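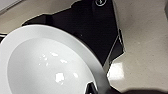 Our method, which Xinyi Hao named Bisier before any of us could object, is meant to teach an arm when to stop trusting its own eyes. Shiny things are the trouble. A glossy white plate throws back several bright patches of glare, and the old model took every one of them for an edge worth grabbing. Bisier looks twice from two wrist angles and throws out whatever has wandered between views, as reflections do and rims mostly don't. We trained it on 2636 grasps, of which Peiyu Zheng claims to have enjoyed 3. 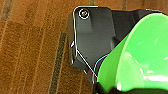

The result, then. On the 1055 test grasps we kept back, the new version beat the old one on crockery and lost to it on sponges, a finding I had not planned a slide for. Wilson Paucar thinks the second look nudges the arm just enough to spoil a soft grip. I think he's right, and have told him he's probably wrong. We rerun the sponges in July.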